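Wondondale Spirits Tasting Notes
Data card, version 5

Summary

A table of tasting notes on whiskies, rums and brandies, one row per bottle tasted. There are 703 rows. Each has the producer, the bottling name, the type of spirit, the strength, the age where one is stated, and a free-text note. The notes were written for a small newsletter and later typed up into one file.

Release date: 1 December 2021

Files

notes.csv – the main table
producers.csv – one row for each producer or bottler
changes.txt – what was altered between versions

Columns in notes.csv

id – whole number, never reused
producer – matches the name column in producers.csv
bottling – name as printed on the front label
type – whisky, rum or brandy
abv – strength as a percentage, one decimal place
age – in years, blank if the label gives none
source – distilled, bought in, or unknown
nose, palate, finish – free text, up to 200 words each
score – whole number from 0 to 100

The source column

This is the column people ask about most. "Distilled" means the producer says in writing that it made the spirit itself. "Bought in" means the label or the producer says it came from elsewhere. Everything else is "unknown", even when the answer seems obvious from the age of the company.

Dekholm is the awkward case. Its early bottlings were bought in and its later ones are its own, but the label did not change when the spirit did. Rows for Dekholm are marked by batch number where we had one and "unknown" where we did not. Flornent blends its own brandy with bought-in stock, and those rows are marked "bought in".

How the notes were made

Samples were poured at 20 degrees into the same style of glass, tasted neat, then tasted again with a little water. The note covers both. Cask strength bottlings were left to stand for ten minutes first. Scores were given before the price was looked up.

Most of the Morin rums were tasted from miniatures – treat those scores with some care, as the samples were small and could not be gone back to.

Known problems

About 45 rows have no finish note. They come from the first notebook, which did not have a space for it.
Strengths in the oldest rows were rounded to the nearest whole number.
Accents in French names were lost in version 3 and have only partly been put back.
Scores drift upwards over time. Do not compare early and late rows without allowing for this.

Changes in this version

Duplicate Morin rows removed in September.
The "country" column has moved to producers.csv.
Blank ages are now empty cells, where before they were zeros.
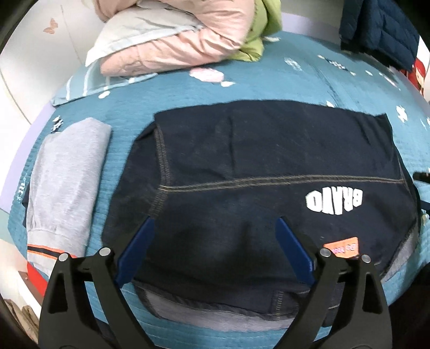

Using the data

Free to use for any purpose, with a mention of the Wondondale Spirits Tasting Notes and the version number. Corrections are welcome, preferably with the row id and a copy of the label text. Please do not quote a score without its note.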